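What we did in the practical weeks

Sidra Ghumman and I picked suturing for our project because we both thought it would be the easy one. I can sew on a button, how hard could it be? Quite hard, as we found out by the end of the first afternoon. We had 11 sessions in the Worgate skills room, and I spent most of the first two just learning to tie a knot that stayed put.

The plan was simple enough. We'd look at interrupted stitches, where every stitch gets its own knot, and keep notes on knot tension, spacing and how long the tails were left. Zarmeena Durrani, our tutor, gave us 50 marks for the notebook and 80 for the write-up, so we (mostly Sidra!) kept very thorough notes.

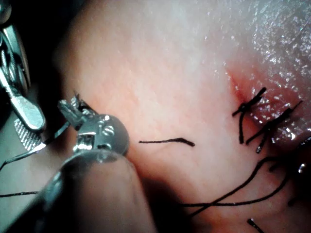
Figure 1. Two tied knots in black thread on a short reddish incision, with loose thread nearby.

The tails were the thing we argued over most. Sidra likes them short and tidy, I kept leaving mine long – I was scared of snipping the knot itself. With black thread on pale pink tissue you can at least see what you're doing, though a glossy surface makes it harder to judge where a thin strand ends.

Spacing was my weak point. I'd start off neatly and then hurry, so my last gap was always wider than the first. Zarmeena's advice was to put the needle down between stitches and look at the whole line before starting the next one. It felt painfully slow, but my notes from August are much better than the early ones.

If we did it again I'd stick to one thread for the whole project and clear away the offcuts after each knot. Sidra would like more time on tension, and her tension notes are in Appendix B.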